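Moving a Shared Office to New Laptops: Speaker Notes
Ondbridge Staff Technology Session, March
Room opens at 8:45

Slide 1. Welcome

Good morning, and thank you for joining this session. The notes cover the move of user accounts and files from older desktop computers to the laptops now being issued by Ondbridge. A copy will be placed on the staff site after the talk.

Ask the audience to hold questions on printers until slide 6.

Slide 2. Scope

The project covers 2806 user accounts. Of these, 2000 belong to staff who sign in every working day. The remainder are shared, seasonal or training accounts, and they will be handled in the second phase.

Tendora remains the tool for signing in. Passwords do not change as a result of the move. Staff who use Jarier for file storage will keep the same folders and the same permissions.

Slide 3. Before the appointment

Each member of staff should complete the following before bringing in the old computer:

Save open work and close all programs.
Move files from the desktop and the Downloads folder into Jarier.
Wait for the green check mark beside each folder.
Export browser bookmarks to a single file.
Write down the names of any programs that were installed by request.

Pause here. In earlier sessions most questions concerned the Downloads folder. It is not copied automatically, and files left there will be erased after 7 days.

Slide 4. During the appointment

The service desk will sign the user in to Tendora, confirm the account name and start the first sync. Staff should remain present for the sign-in step. Large mailboxes may continue to download in the background after the laptop has been handed over – this is normal and does not prevent work.

Show the short screen recording. If the sound fails, read the captions aloud.

Slide 5. When files appear to be missing

Open Jarier in the browser first. If the file is present there, the laptop has not finished syncing. If it is absent, check the Deleted Items view, then contact the service desk with the file name and the folder where it was last saved. Please do not reset the laptop.
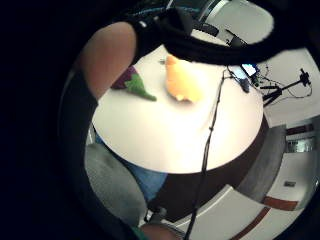 Slide 6. Printers and meeting rooms

Printers will be added by location through the Turunen print service. Select the floor, then the printer name. Color printing still requires a department code.

Meeting room screens accept the new laptops by cable. Wireless display is being tested on 2 floors and will be announced separately.

Slide 7. Support and questions

The walk-in desk is open on Wednesday from 9:00 to 3:30. At other times, requests should be submitted through the service form, with the asset number from the underside of the laptop.

Allow ten minutes for questions. Requests for extra monitors should be directed to department managers.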